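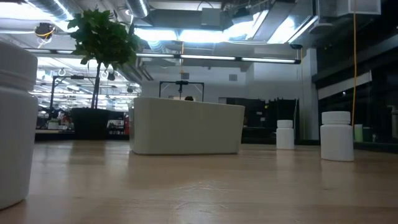

흰 통들의 테이블: 트로스소프 작업실 정리 사진첩

안녕하세요! 오래 미뤄 두었던 작업실 정리 이야기를 드디어 올립니다. 트로스소프(Trosthorpe)는 저희가 같이 쓰는 2층 작업실 이름이에요. 재봉하는 사람, 도장 파는 사람, 비즈 꿰는 사람이 한 방을 나눠 쓰다 보니 자잘한 물건이 정말 끝도 없이 나옵니다. 단추, 스냅, 나사, 구슬, 고무줄 조각, 용도를 잊어버린 플라스틱 고리까지요. 그동안은 과자 상자며 지퍼백이며 손에 잡히는 대로 담아 두었는데, 이번 봄에 큰맘 먹고 용기를 전부 흰색으로 맞추기로 했습니다. 4월 1일 토요일에 시작했고, 만우절이라 다들 안 믿었지만 진짜로 했어요!

맨 위 사진은 밝은 나무 테이블에 흰 용기들을 올려놓은 모습입니다. 왼쪽의 큰 통부터 가운데 네모난 통, 오른쪽의 병 두 개까지 전부 흰색 플라스틱인데 생김새는 제각각이에요. 저는 이 조합이 너무 좋아서 한동안 휴대폰 배경으로 썼습니다. 나머지는 그릇별로 짧게 적어 볼게요.

왼쪽의 큰 통
뚜껑 쪽에 넓은 띠가 있고 살짝 골이 져 있어요. 몸통은 매끈해서 조명을 받으면 은은하게 윤이 납니다. 이런 큰 통에는 부피만 크고 가벼운 것들을 넣기로 했어요. 솜, 자투리 펠트, 털실 꼬다리 같은 것들요. 처음에는 천 조각도 같이 넣었다가 색깔 찾느라 매번 다 쏟게 되어서 따로 뺐습니다.

가운데 네모난 통
모서리가 둥글고 옆면이 완만하게 기울어진 모양, 저는 이 통이 제일 마음에 듭니다! 무광이라 차분해 보이고, 높이보다 폭이 넓어서 손을 넣어 뒤적이기 편해요. 저희는 이런 모양을 '임시 통'이라고 부릅니다. 작업하다가 제자리를 모르겠는 물건은 일단 여기에 던져 넣고, 금요일에 한꺼번에 분류해요. 글로리아 코르데이루(Glória Cordeiro) 씨의 제안인데, 이것 하나로 바닥에 굴러다니는 단추가 확 줄었습니다.

작은 병
날씬한 원통에 납작한 흰 돌림 뚜껑. 알약병처럼 생긴 이런 병은 시드비즈 담기에 최고예요. 입구가 좁아서 쏟아도 조금씩 나오거든요. 한 병에 한 색만 넣고, 바닥에 번호를 적습니다. 지금까지 나온 색이 41가지라 번호도 41번까지 있어요. 17번이 두 병이라는 소문은 사실입니다. 곧 고칠게요.

넓적한 병
키는 낮고 몸통이 넓은 쪽이에요. 뚜껑 옆에 골이 있어서 손에 풀이 묻었을 때도 잘 돌아갑니다. 가까이서 보면 테이블 위에 흰 그림자처럼 비친 모습도 보이는데 그게 또 예뻐요. 이런 병에는 스냅 단추와 리벳을 넣어 두는데, 흔들면 마라카스 소리가 납니다. 회의 시간에는 흔들지 말아 주세요.

나무 테이블
꿀색에 가까운 밝은 상판이에요. 결이 희미하게 보이고 천장 조명이 길게 비칩니다. 흰 용기를 올려놓으면 정말 환해 보여요! 다만 반사가 꽤 있어서 투명 비즈를 고를 때는 회색 펠트를 한 장 깔고 합니다. 펠트는 서랍 두 번째 칸에 있고, 쓰고 나면 테이프로 한 번 훑어서 넣어 주세요.

초록 나무
왼쪽 큰 통 뒤로 보이는 실내용 나무도 빼놓을 수 없죠. 가는 줄기가 곧게 올라가다가 위쪽에서 잎이 빽빽하게 퍼지는데, 흰 그릇과 같이 보면 색이 훨씬 살아납니다. 저희는 이 나무를 '푸타우(Futau)'라고 불러요. 물은 화요일에 한 컵. 더 주고 싶어도 참아 주세요!

작은 부품 세어 보기
하이메 마세두(Jaime Macedo) 씨가 자기 단추를 하루 종일 셌습니다. 결과는 973개! 그중에 짝이 하나도 없는 외톨이 단추가 71개였어요. 외톨이들은 버리지 않고 따로 모았고, 6월에 아이들과 단추 브로치를 만들 때 쓸 예정입니다. 집에 혼자 남은 단추가 있으면 가져오세요. 구멍이 두 개든 네 개든 다 환영이에요.

이름표
지금은 마스킹 테이프에 연필로 적어 붙이고 있어요. 뚜껑에는 붙이지 않고 몸통 아래쪽에만 붙입니다. 뚜껑끼리 바뀌는 바람에 '검정 고무줄' 통에서 분홍 스팽글이 나온 적이 있어서요. 글씨는 크게, 영어 약자는 쓰지 않기. 'B.S.'가 뭐였는지 쓴 사람도 기억을 못 했습니다.

씻고 말리기
다 쓴 용기를 다시 쓸 때는 미지근한 물에 주방 세제로 씻고, 뚜껑을 연 채로 하룻밤 엎어 둡니다. 골이 진 뚜껑은 안 쓰는 칫솔로 문지르면 금방이에요. 속에 물기가 남으면 금속 스냅에 녹이 슬 수 있으니 꼭 바짝 말려 주세요. 냄새가 남은 통에는 베이킹소다를 한 숟갈 넣어 두었다가 다음 날 털어 냅니다.

베니테스 선반
용기들이 돌아갈 자리는 벽 쪽 선반이에요. 전에 여기를 쓰던 분 이름을 따서 아직도 베니테스(Benítez) 선반이라고 부릅니다. 무거운 것은 아래, 비즈는 눈높이, 솜은 맨 위. 작은 병 기준으로 최대 400개까지 올라간다고 계산했는데, 그만큼 채울 생각을 하니 벌써 설렙니다(가족들은 말리는 중이에요).

다음 이야기
실과 바늘 칸이 남았습니다! 실은 색깔순으로 할지 굵기순으로 할지 아직 의견이 갈려요. 저는 색깔순 쪽인데, 재봉하시는 분들은 굵기순이 아니면 못 쓴다고 하시네요. 좋은 방법을 아시는 분은 댓글로 알려 주세요. 디티에르(Ditier) 모임에 오시는 분들은 빈 병도 챙겨 와 주시면 고맙겠습니다. 흰색이면 더 좋고, 뚜껑은 꼭 같이요!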